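4.2 Work surfaces and small implements in the home

The second part of the study dealt with the places where households put down small hand implements between uses. Earlier interviews in Trutville and Murngate had suggested that residents think of such items by room: pliers and files belong to the workshop or the hall closet, spoons and chopsticks to the kitchen. Our home visits gave a less orderly account. Of the 127 households in the sample, many had no fixed bench or counter set aside for repairs and used whatever flat area was nearest, most often a dining table or a bed.

Soft surfaces were coded separately from hard ones. A fabric cover was recorded as part of the surface when it stayed in place during the activity, and its pattern was noted where it had one. Printed covers matter for this purpose. Thin, pale items such as bamboo strips are harder to pick out by eye against a busy print, and residents told the interviewers that they sometimes missed a piece when clearing up. Figure 3 shows surfaces and implements from one home, with panel (a) giving the mixed group of tools and craft material.
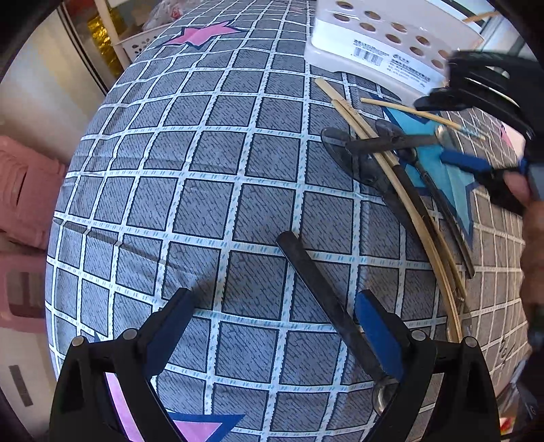 Which items did residents find hardest to assign to a permanent place? Single pieces left over from a set or a finished job, such as one stick or one odd spoon, were named most often, and they tended to stay wherever they had last been used.

The coding scheme was drawn up by Mavis Villanueva and Manikandan Nair and tested in Brornau before the main round of visits. It separates three conditions: stored, staged and spread. An item is stored when it is in a holder, drawer or box meant for it or for its kind. It is staged when it has been brought to a surface together with its holder. It is spread when it lies on the surface with no holder around it. Two coders worked on each record without consulting each other, and disagreements were settled by Yolanda Kasprzak, who had taken no part in the visits.

Upright holders proved the most common form of storage for eating utensils. They take up little room, and they can be carried to the table in one hand. Their weakness is sorting. Chopsticks and spoons share the same opening even where the cup has a divider, and a household member looking for a matching pair must often turn over several pieces. Panel (b) gives an example of the staged condition.
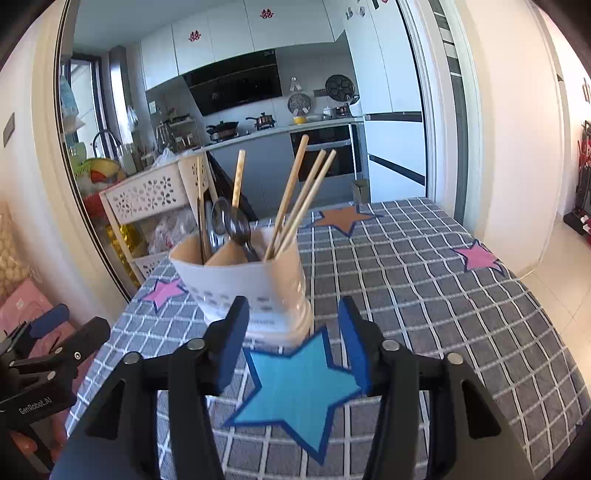
Residents in Murngate were more likely to keep the holder on the table from one meal to the next, while those in Trutville usually returned it to the kitchen. We do not attach much weight to this difference. The Murngate homes were visited on a Saturday, when meals were closer together, and the interview guide did not ask about weekday habits.

A further distinction concerns how items pass from the staged to the spread condition. Some residents removed utensils one at a time as they were needed. Others tipped the whole cup over the table and sorted from the pile – a method described by Itzel Xolalpa in her field notes as quicker to begin and slower to finish. 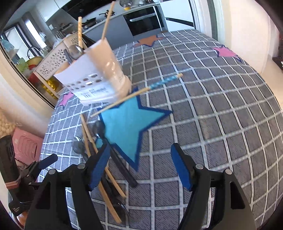 The spread condition also raised a problem of boundaries. Where a cover has large motifs, residents who were asked to gather items "in one area" often used a motif as the limit of that area, although the instruction had not mentioned it. Delphine Hutchins proposed that the pattern be treated as a variable in its own right, and the Duda version of the coding sheet includes a field for it. Records made before that change were not recoded. They are left out of the comparison of cover types in Section 4.3 but kept in all other counts.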